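Ticket: two-arm sorting cell, missed picks at the bin
Opened by: Aaliyah Doucette
Site: Flestbridge
Status: open, monitoring
Priority: normal

Problem as reported

The left arm closes short of the target when it picks from inside the blue bin. The fingers arrive in the correct orientation but displaced toward the near wall. The error is present on the first cycle after power-up and grows over the session. The right arm has no reported fault on the same pick list. Software is the Brudham cell controller, no update applied since December.

Entry 1

Pulled the controller log. 1,741 pick attempts since the last calibration, failures weighted toward the late part of each run. No overcurrent or overtemperature flags on any joint. Encoder counts at the park position repeat to within tolerance, so the joints themselves are reporting consistently.

Checked the hand-eye transform next. Jogged the arm over the bin, stopped with the fingers open above the bin floor and compared the wrist view with the commanded pose. Yellow parts used as targets, one brick and one cylindrical piece with side studs.
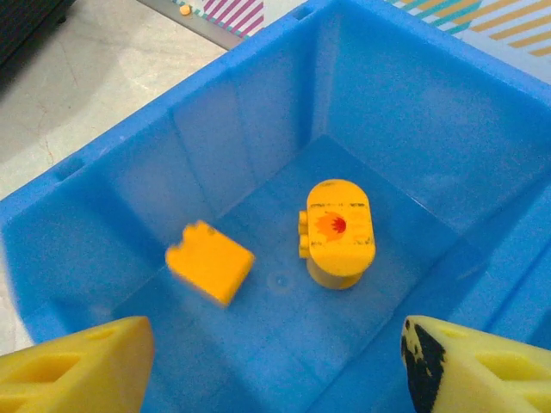

The offset at this height came out at 5 mm along the arm's forward axis and nothing measurable sideways. A bad transform would normally show some rotation as well. Left the transform alone and went to the mechanical side.

Entry 2

Base plate bolts on the left arm: two of them turned under light torque. Removed, cleaned, refitted with medium threadlocker and tightened in a cross pattern. Rail clamps were tight. Elbow and wrist fasteners checked with the power off, no movement.

Cable routing was the other suspect. The purple cable on each arm has to form a free loop at the elbow. With too little slack it loads the wrist near full reach – the same region where the picks come up short. Moved one tie on the left arm back toward the base and ran the arm by hand to both limits. No pull at the connector.

Re-homed both arms and loaded the Flukov test routine. Bin compartments are assigned by color: yellow left, red middle, green right. Remaining blocks go on the open floor between the arms.
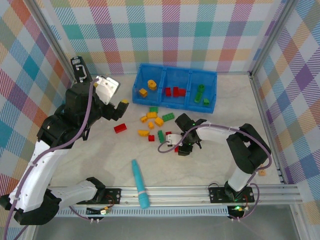

Reading time: 3 min

Entry 3

July 22, 2020. Ran 14 cycles with the left arm only, 13 good. The one miss was a yellow block lying tilted against another block, and the fingers touched the neighbor on the way down. That is a grasp planning limit and has its own ticket under Yuen. The forward offset did not come back during the run.

Repeated with both arms enabled. No collision stops. Right arm unchanged.

Open items

Replace the threadlocked bolts with the longer type at the next service. The present ones engage too few threads in the plate.

Wrist view check to be repeated at the start of each session until this ticket is closed. Same height, fingers open, log the offset even if it reads zero.

If the offset returns with the bolts tight, swap the left wrist cable before touching the transform – recalibrating over a mechanical fault will hide it.

Assigned to: A. Doucette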